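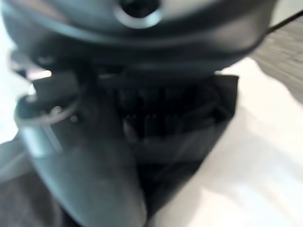
Slide 1. Dark gray housing, black cable at upper right.

Good evening, and thank you for coming out in January, of all months. Before we get going, there's coffee at the back and a sign-up sheet for the March supper, so please put your name down tonight if you can.

I want to talk about the way people talk in Alside, where I grew up, and over the river in Wamon, where I've lived long enough that they let me vote on the pie contest. Ask the room: who says "fixing to"? Wait for hands. Who says "might could"? My grandmother could get "might could" and "used to would" into one sentence and still have breath left to call us in for supper.

(Slide 2.) Start with the weather sayings, because everybody has one. "Raining like a cow on a flat rock" — pause here, let them work it out. In Wamon a light rain is "just enough to make the dust mad." I've got 102 sayings in my notebook so far, and 80 of them came from porches, which tells you where I spend my summers.

(Slide 3.) Then food. Read the biscuit one slowly. "Those biscuits would make a rabbit slap a bear." I heard that at the Ultov church homecoming from a lady past 90, and I believe she meant it as a compliment to her own cooking. Mention that folks in Ultov say "a mess of beans" and will argue with you over how many beans make a mess. Don't get drawn into it again this year!

(Slide 4.) Insults, the gentle kind. "He couldn't pour water out of a boot with directions on the heel." Bring up "bless your heart" and how it can go either way, depending on the eyebrows. Skip the one about the mule if there are children in the front row.

(Slide 5.) The Bajpai store ledger. Pass the copies around and ask for them back. Read the line that says "paid in goobers and good talk," and give people time to find it on the page.

Take questions, then ask everyone to write down one saying from home and drop it in the coffee can by the door.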